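Clear acrylic tube rack or wire rack for a small bench?
Home Lab and Hobby Bench forum > Storage and Supplies
22 posts in this thread

gholroyd wrote:
Setting up a bench for water and soil testing and I need to settle on racks. I have 12 racks to buy, so I'd like to get it right the first time.

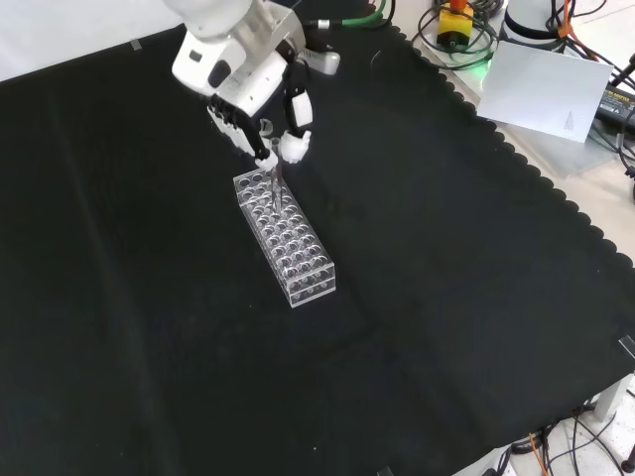 Clear acrylic rack on the black cloth, one tube at the holes.

I like that you can see into the rack from the side. My doubt is cleaning. The wire ones from Hulme look easier to rinse.
Graham Holroyd

benchmouse wrote:
Wire every time. Acrylic scratches, and after a year of wiping it goes cloudy. My Fledent wire racks are still fine.

ckershaw wrote:
I disagree. I've used acrylic since February and it's still clear. Soft cloth, mild soap, no alcohol. Wire racks let short tubes lean, and then you're reading levels at a slant.
Carol

benchmouse wrote:
Lean depends on the tube. Mine stand straight.

ullumitz_fan wrote:
Is that a scalloped edge on the cloth? I'd use something plain and flat. Iron it too - a rack on a crease can rock.

gholroyd wrote:
Yes, scalloped. It's taped down in a couple of spots but I can still see the fold lines. I like black under clear tubes, so the color stays.

ckershaw wrote:
Black is good for spotting cloudiness. Keep a white card handy for color tests. I'd move the power strip off the cloth, though. I don't want one on the same surface as open tubes.

gholroyd wrote:
Fair point, I'll move it. Leaning toward acrylic for the bench and a couple of wire racks for the sink.

benchmouse wrote:
That works. Measure your tubes before you order.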